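Pluder Miniatures Opens Pre-Orders for the Gramia Campaign, a New 30mm Fantasy Range

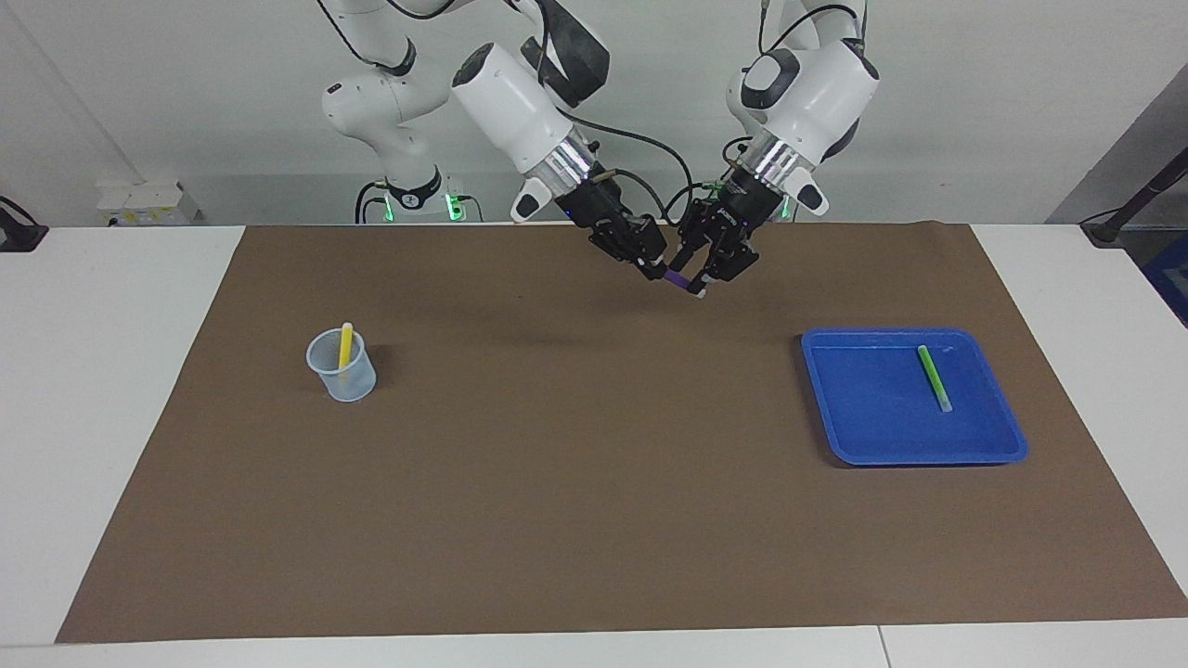
A brown mat on a white table.

BALLOW – Pluder Miniatures is delighted to announce that pre-orders are open for the Gramia Campaign, a range of 30mm metal figures that has kept our small company happily busy through a long winter of sculpting, casting and a great many cups of tea.

The campaign covers the border war between the marsh towns of Gramia and the hill riders of Varghese, and it opens with two starter armies, one for each side. Every box holds enough infantry, riders and officers for an evening's game, along with a rulebook written for players who may be coming back to the hobby after years away (welcome back, we have missed you!).

"I wanted faces you could paint without a magnifying glass," said Merike Rozīte, lead sculptor. "The Varghese standard bearer went through more heads than I care to admit, and I am still fond of every one of them."

The first 200 orders will include a marsh ferryman figure, cast for this release only. Starter armies ship in April, with cavalry reinforcements and a set of river scenery to follow later in the year.

Pre-orders can be placed through the Pluder web store or at the counter of our Ballow shop, where painted samples of both armies are on display and the staff are always glad to talk about basing.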